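Thread on the Mundon reprints, now that all five volumes are out and I've read them against the newspaper run. Long one. Mute me if you don't care about old adventure strips.

---

For anyone new to it: Mundon was a daily strip written and drawn by Dagim Admasu and syndicated by Gerken. Mundon is the name of the port town. People often think it's the name of the lead, who is a harbor pilot called Captain Leal.

---

The full run is 315 dailies. That's short for a strip with this kind of following. No Sundays were ever produced, though the Gerken sales sheet promised them.

---

Gerken sold it to small papers, mostly inland ones. I've always liked that. A strip about tides and cargo, running in towns that were a two-day drive from salt water.

---

The first collection was a paperback with a print run of 4,000. It skipped the whole smuggling story and cropped the bottom of a lot of panels to fit the page. If you read Mundon as a kid in book form, that's the version you read.

---

The new set is from Oroder. Hardcover, one strip to a tier, three tiers to a page. Elias Awad edited it and wrote the introductions.

---

Volume one first. The early strips look very good. Admasu used a dry brush for water and a pen for rigging, and in the paperback the two turned into the same gray mush. Now you can tell them apart.

---

The introduction to volume one is the best of the set. Awad found Admasu's letters to his first editor and quotes them at length. They're mostly about deadlines and the price of board.

---

Admasu wanted to letter the strip himself. Gerken wanted it lettered in the office. They settled on Admasu doing the balloons and the office doing the captions, and once you know that you can see it in every single daily.

---

The captions lean slightly to the right. The balloons don't. I had read this strip for years and never noticed.

---

Volume two has the smuggling story, complete for the first time in any book. It's slower than I expected. There's a long stretch in a customs shed where two men talk about paperwork and a third one listens from behind a crate.

---

I liked it. I can see why the paperback editor cut it.

---

It's also the first appearance of Bogale, the customs clerk who ends up more or less running the strip. She comes in holding a ledger and corrects the Captain's spelling. By the end of the volume she has more lines than he does.

---

A question I get a lot: was she planned as a lead? Awad says no and prints an outline that doesn't mention her at all. I think the outline is for a different story, and I'll come back to that.

---

Source material. Oroder didn't have original art for most of this. They had syndicate proofs for the first half and newspaper clippings for the rest. There are 35 strips where even the clippings were bad, and those are marked with a small dot in the margin.

---

The dots are a good idea. Most reprint books leave you guessing whether a fuzzy panel was drawn that way.

---

I don't agree with every dot. A couple of the marked strips in volume three look fine to me, and there's one unmarked strip near the end of it where a third of the hatching has dropped out. I'd like to know which paper that one came from.

---

More on volumes three through five after lunch.
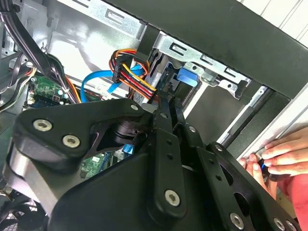
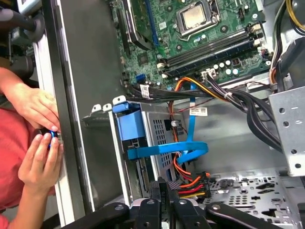

Desktop case with the insides and wiring showing.

---

OK, volume three. This is the one most people will want if they only buy one. It has the storm story, which was reprinted in a magazine once and has been passed around as bad photocopies ever since.

---

The storm strips have almost no dialogue. Admasu let the office captions carry the weather and kept his own balloons for people shouting. You get the slanted lettering for the sea and the straight lettering for the crew. I don't know if he meant it. It works either way.

---

One correction to something I posted in January. I said the lighthouse sequence was ghosted by another artist. Awad prints a note from Admasu complaining that he had drawn it with a sprained thumb. So it was him, and the stiff line has a plain explanation. I was wrong about that.

---

Somebody asked in the replies if the storm story is in order this time. Yes. The magazine version swapped two strips, so the mast came down and was then standing again. Oroder has it in published order.

---

Volume four is the weak one. The strip had lost papers, and Gerken asked for shorter stories and more jokes. You get the parrot. You get the mayor's nephew. You get a boat race that stops and starts for weeks.

---

Bogale is hardly in it. When she is, she's at her desk and somebody is asking her where the Captain went. Awad says Admasu was tired of her. I don't read it that way. The few strips she has are drawn with a lot more care than the ones around them.

---

The reproduction drops in four as well. It's all clippings by this point and the blacks fill in. I don't blame the book for this. You can only print what survived.

---

I do blame the book for the essay on merchandise, which goes on for pages about a board game that never got made. That space could have gone to the proofs Awad mentions in a footnote and doesn't show.

---

Volume five. The last story is called "The Clerk's Boat" in Gerken's files, although no title ever ran in the papers. Bogale buys a boat at auction, finds out what it was used for, and has to decide whether to write it down in the ledger.

---

I won't say what she does. If you only know the paperback you haven't seen it. The paperback stops with her standing on the dock.

---

Back to the outline in volume two. It describes "a clerk, older, male, who has seen the cargo lists." Awad takes this as proof that there was no Bogale in the plan. But the cargo lists don't turn up in the smuggling story. They turn up here, in the last one, and so does an older male clerk. He has four lines and a cough.

---

So my guess is that it's an early plan for the ending, filed in the wrong folder. It would mean Admasu knew where he was going much sooner than the introductions say. I wrote to Oroder with this on Tuesday and got a polite reply saying they'd pass it along.

---

The final daily is one wide panel of the harbor with no people in it. In the paperback it was never printed. In the papers it ran small. Oroder gives it a full page and it's from a proof, so you can read the names on the boats.

---

One of the boats is called Gerken. It's the one with its bow underwater.

---

Extras across the set: sales sheets, a few pages of letters, some pencil roughs, a photo of Admasu's drawing table. No index of any kind. I've been making my own as I go, with strip dates, story, who appears, and proof or clipping.

---

The index isn't ready to share. The dates in volume four don't match the papers I have on microfilm. Some papers ran the strip a day behind, and one ran it out of order for most of a week. If you have clippings from that stretch with the newspaper's date line still attached, I'd like to see them.

---

I already have the ones from the library sale, so no need to send those again.

---

Price question. They're not cheap and Oroder isn't doing a box. Volume two is already hard to find at cover price. Libraries seem to have bought one and three and stopped.

---

If you're buying in pieces: three, then two, then five. One after that for the introduction. Four if you're like me and can't stand the gap on the shelf.

---

For the person who asked about binding: sewn, and they lie flat except for volume one, which is thinner and wants to close on you. Paper is uncoated and a bit off-white. Blacks are solid where the source allowed it.

---

For the other person who asked: no, there's no digital edition that I know of. Awad was asked at a signing and said the rights for that are separate.

---

I'm starting on the letters next. There's a run of them between Admasu and the Gerken office about the boat race, and he is not happy. I'll put those in a separate thread so this one doesn't get any longer.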